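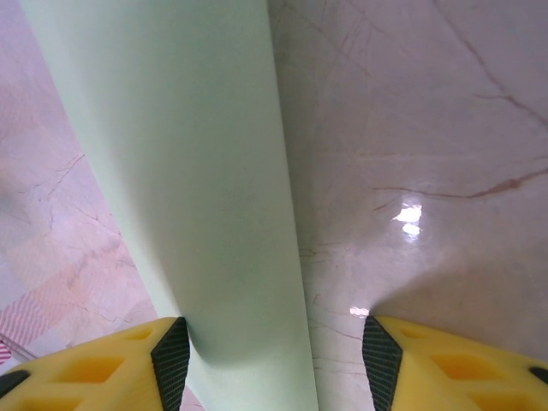 Ticket 45: gripper closes off centre on the green cylinder
Print this page | E-mail this ticket

Project: Varlow arm, student build
Status: open

Wrist cam view attached. Left pad is on the cylinder, right one isnt, you can see floor through the gap. Code thinks its centred.

Tried so far
- re-zeroed both fingers, no change
- swapped to the Zelenák servo horn, same
- closing speed down from 400 to 27. Slower, still left first
- checked pads, both glued down ok

Noticed the glare on the marble, right hand side. Maybe the edge finder is picking up the bright spot instead of the cylinder edge?? Lollau team had somthing like it on a shiny floor, they put a mat down. No mat here yet.

Next: shift target 5 mm right in config, run again with blinds shut. If it still goes left its mechanical and we strip the wrist.

Update 16:10, offset is in, not run yet, battery on charge. Pls dont touch the config before the Ullau heat in February.

We use cookies to keep you signed in. Accept | Settings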